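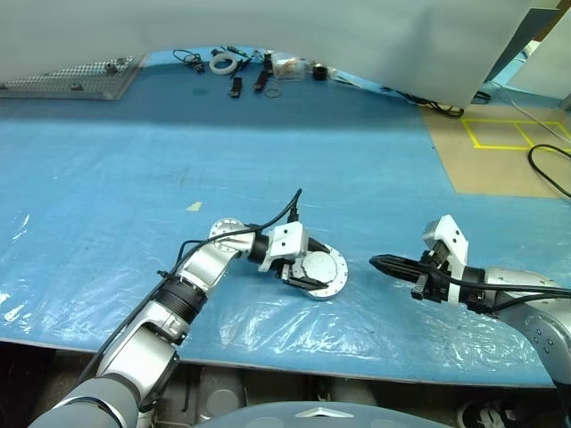 Figure 1. The Brollia cell with both arms over the table. The left gripper is at the test disc.

Setting up and maintaining a two-arm cell for handling round metal parts
Project report, Constanza Echeverría
Supervisor: Fidel Núñez
Hourani Laboratory

Last updated: Sun 23 August

1. Background

The Brollia cell has been in our laboratory since January. When I joined the project it could move, but it could not be trusted to do the same thing on Monday and on Friday. My task was to bring it to a known state, to write down how this state is reached, and to keep it there during the grasping tests of the other students. This report is about that work. The grasping results themselves are in a separate report by the perception group.

2. The cell

The cell is a torso with two arms, which reach over a blue worktable. Each arm has a gripper on a white wrist part. The arms are controlled with Caminow, and the gripper drivers are from Harkton. The part for all the tests is a round metal disc with a raised hub in the centre and a ring of small bolt holes near the rim. We chose it since it is flat and slippery, and a small error of the gripper height is noticed immediately.

The table is covered with a transparent plastic sheet. It protects the surface when a finger comes down too low, and it is cheap to replace. The disadvantage is that it becomes wrinkled and reflects the lamps, and this disturbed the first camera calibration quite strongly. We tried to work without the sheet for one week and the table received scratches, so the sheet came back. Behind the table we hung a large white curtain, which gives the camera a calm background.

On the left side of the table there is a metal plate with a grid of holes. We use it as a fixed reference, and the fittings on it should not be moved. If a fitting must be removed, please write the hole position in the cell notebook first.

3. Setting up

The order of the steps is important, and I lost two days before I understood this.

First the sheet is pulled as flat as possible. Then the arms are brought to the rest position with Caminow and the joint offsets are read. The offsets must be compared with the last page of the notebook. After that each gripper is closed without a part, and the closed position is stored as zero. Only then do we touch the reference plate with each arm and save the table height.

In the beginning I did the table height before the gripper zero. The fingers of the left gripper were then a little more open than the software believed, and the disc turned in the hand each time it was lifted. I looked for the fault in the force setting, which was correct all the time.

4. The left wrist cable

The most difficult fault was in the left arm. The gripper lost its connection, but only in some positions, and it returned by itself when the arm moved back. The log file showed nothing useful, only that the driver had started again.

I followed the cable by hand from the forearm to the wrist and moved the last joint slowly. The fault came when the cable was pulled short. It had been fixed too close to the joint, so the rotation loaded the connector. We opened the fixing and gave the cable a free loop over the wrist. The loop does not look very tidy - a visitor has already offered to tape it down - but it must stay free. The ribbed black band in the middle of the forearm was left where it was.

After this change I ran the pick and place movement for 304 cycles and the connection was not lost. The right gripper has its cables along the side, and there we did not find the same problem, so nothing was changed.

5. Regular care

The fingers are cleaned with a dry cloth before each session. Once a week the screws of both wrist brackets are checked by hand. The zero position of the grippers is repeated every seven days, and also after each collision, even a soft one. According to our own plan the finger guides can run up to 2,000 cycles before they are greased again. I do not know yet if this number is good, as we have not reached it.

Tape, tools and spare small parts lie at the far edge of the table, where the arms do not go in the present program. Fidel prefers that they go back to the cupboard. I agree with him for the future, but during repair I needed them close. If somebody enlarges the working area in Caminow, this edge has to be cleared before the first movement.

The yellow tape lines on the floor at the right side should also be kept. When a line comes loose, it is replaced in the same place.

6. Open points

The loop of the left cable has no proper holder. I made a drawing for a printed one with a larger radius, but it has not been printed. The offsets of the right arm change slightly between cold start and the end of the morning, and I could not find the reason. The next student should read them at both times and write both values in the notebook.

I thank Fidel Núñez for his patience with the cable, and the perception group for the hours they waited.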